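I've been meaning to write up the arms for weeks now, and Liya keeps nudging me, so I've finally made a pot of tea and sat down to it. We're well into June and the pair of them have a name at last (Losow, Toshiko's choice, and it has stuck!). We've been giving them ordinary kitchen things to practise on, plates and bowls and a jar with a black lid, and I must say I've grown very fond of that teal plate.
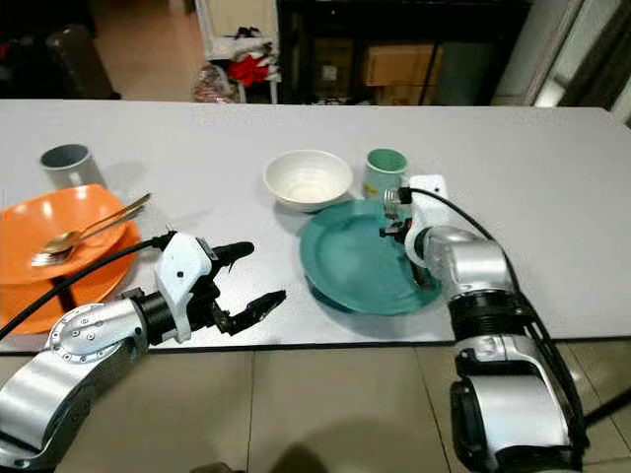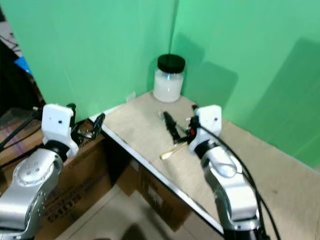
The cables are still my great bother. I rerouted the right-hand one 2 evenings running and it rubbed at the elbow both times, until Ward lent me a bag of 96 clips, far more than I'll ever use, and we went along the whole run together. The gripper now closes in 22 steps, which sounds fussy, but it's so much gentler than my first go at it.

Next I want to tidy the code that keeps the two arms out of each other's way – it's grown to more than 3,000 lines and I'm rather ashamed of the middle bit. Areti has promised to read it through with me after supper, if I do the cooking.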